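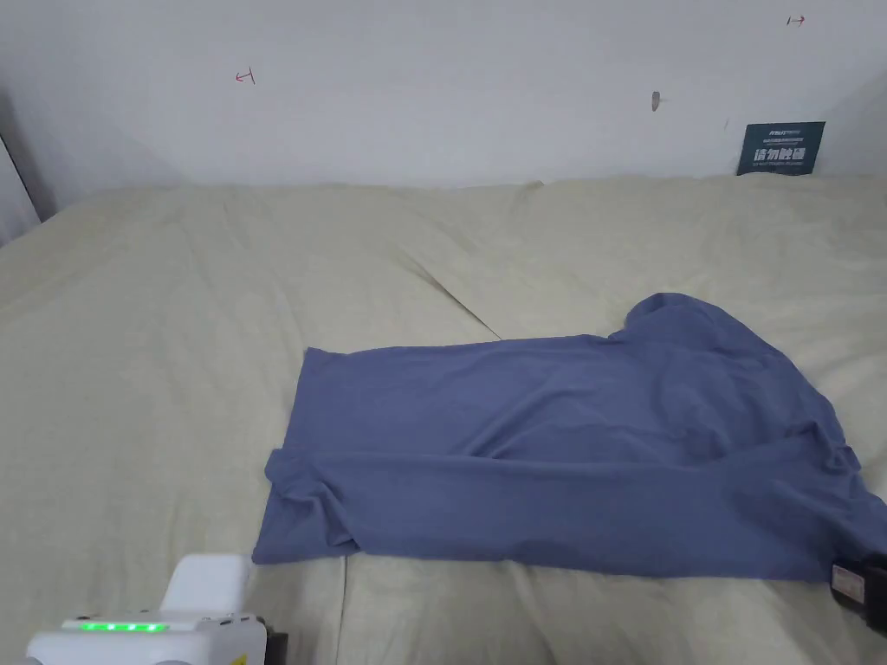
The sitcom that outlived its own network

When Jallura went off the air in November, the channel that had commissioned it had already been gone for two years. The comedy, set in the billing office of a small-town water company, ran for 101 episodes and changed homes twice. Few half-hour shows with ratings that modest have lasted as long.

It began on Falitz, a cable channel that mostly showed reruns and wanted one original series to put on its posters. The first season had a single standing set and a cast of unknowns. Reviews were mixed. Several critics said the office jokes had been done before, and one complained that the pilot spent six minutes on a broken stapler.

The writers kept the stapler. By the second season it had its own storyline, and the show had found an audience among people who worked in offices much like the one on screen.

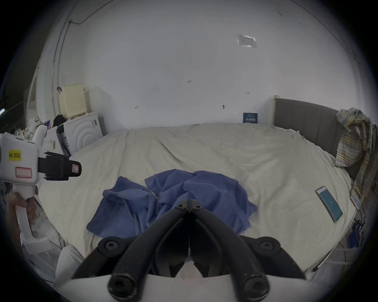 A blue cloth on the bed, with a gripper above it.

Falitz dropped the series after its fourth season, saying it was moving its budget toward live events. The channel received 2112 letters and emails in the month that followed. That was a small number by the standards of fan campaigns, but many of the letters were long, and a few came with water bills attached.

Atinga, a streaming service then in its first year, picked up the show and asked for shorter seasons. The change suited it. Episodes that had been padded to fit commercial breaks now ran as short as 19 minutes, and the plots got stranger. The best-known one, "Meter Reader," takes place entirely inside a parked van.

Not every viewer liked the later years. Complaints centered on the move of the whole office to Hesilmont, a fictional county seat with a larger utility and a less friendly staff. The writers had wanted new characters. Some longtime fans felt the show had lost its reason to exist, and the message boards from that period are hard going. 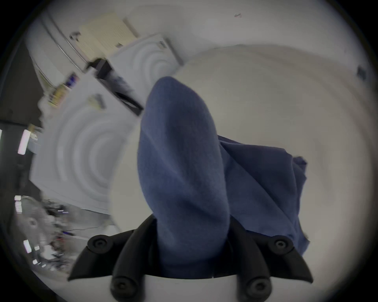

Blue fabric held between two black fingers.

The final season brought the original office back for 4 episodes. The last one has no wedding and no big speech. The staff close out account number 386, an unpaid bill first mentioned in the pilot, and go home at 5 p.m.

Atinga has said it has no plans for a revival or a movie. All of the seasons remain on the service, including the first, with the stapler scene uncut.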